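Week 6: Packaging and the snack aisle

Right, last week I rambled on about price and we never got to packaging, so most of this handout is catching up. Sorry! Bring it with you, because I'll be scribbling on mine.

My main point is that a wrapper has two jobs which pull against each other. It has to keep the food fit to eat, and it has to get picked up by someone who is tired, hungry and thinking about the bus. Red is a big favourite for sweets (go and look at any corner shop), and big rounded letters tend to go with it.

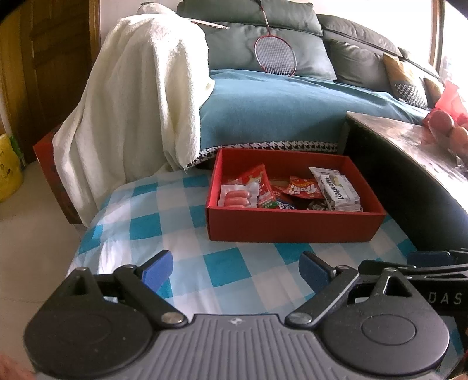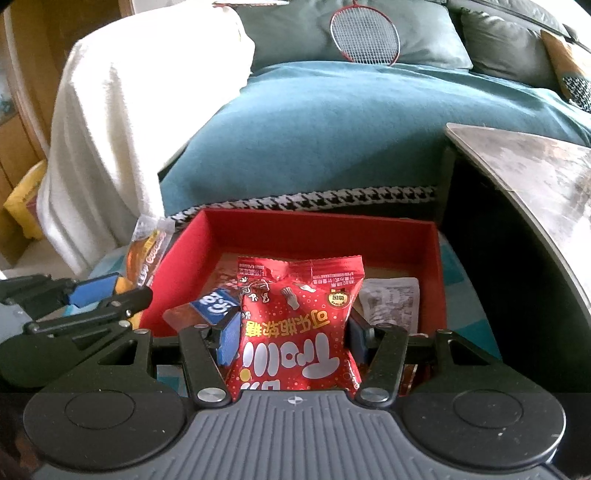 Now, the Jandow case. They sold toffees in a plain tin for years, then switched to a bright pouch and put 11 small drawings on the front. I love this one, partly as I used to buy the tins! Shoppers in the trial were shown the new pouch, and of the 51 who took part only six could say what flavour was inside. Lovely drawings, mind you.

Compare that with Aksoy, who printed the flavour in huge type and left nearly everything else off. It's a bit ugly if you ask me, but have a think about who it's for and where it would be sold.

For the seminar, read the Aksoy pages in the course pack (start at 508, skip the tables) and bring one empty sweet wrapper from home. Write a few lines on what you noticed first and what you had to hunt for. Foreign wrappers are very welcome, especially if you can't read them.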